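3.2 Traces d'usure autour des organiseurs de bureau

Dans la première partie de l'étude, nous avons regardé surtout le contenu des organiseurs : quels objets y restent, lesquels retournent sur le plan de travail. Pendant le relevé de juillet, une autre question est apparue. Le meuble de rangement agit aussi sur son entourage immédiat, et en particulier sur la surface verticale contre laquelle il est placé. Cet aspect est peu traité dans la littérature sur le rangement domestique, qui s'intéresse plus souvent à l'accès et à la visibilité des objets.

Le corpus comprend 50 postes de travail, répartis sur les 2 sites de Clamovden et de Skomberg. Pour chaque poste, nous avons noté la position de l'organiseur, sa matière et l'état de la surface voisine. Les marques ont été classées selon leur forme : éclat, rayure fine, frottement étalé. Un éclat est une perte ponctuelle de matière ou de peinture. Une rayure fine a une direction nette. Le frottement étalé est plus large et ses limites sont difficiles à fixer — deux codeurs peuvent lui donner une étendue différente.

Nous n'avons pas cherché à dater les marques. Une trace peut être plus ancienne que l'organiseur, et l'attribution à un geste précis reste donc une hypothèse. Ce que le codage permet de décrire, c'est la répartition des traces et leur orientation par rapport au meuble. La figure 4 présente un cas avec un organiseur en planches minces de bois clair, à côté d'une surface grise lisse. Les marques sombres y suivent une bande diagonale peu serrée, et une zone de frottement plus large se trouve près de la bouteille.

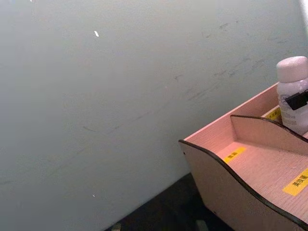 Figure 4. Organiseur en bois rosé et surface grise marquée d'éclats et de frottements sombres.

Dans le codage, les petits points blancs sont comptés comme éclats et séparés des marques sombres. Le bord foncé du panneau latéral, d'aspect brûlé, appartient à l'organiseur et n'entre pas dans la catégorie « usure ». La section 3.3 reprend la même grille pour les plans horizontaux.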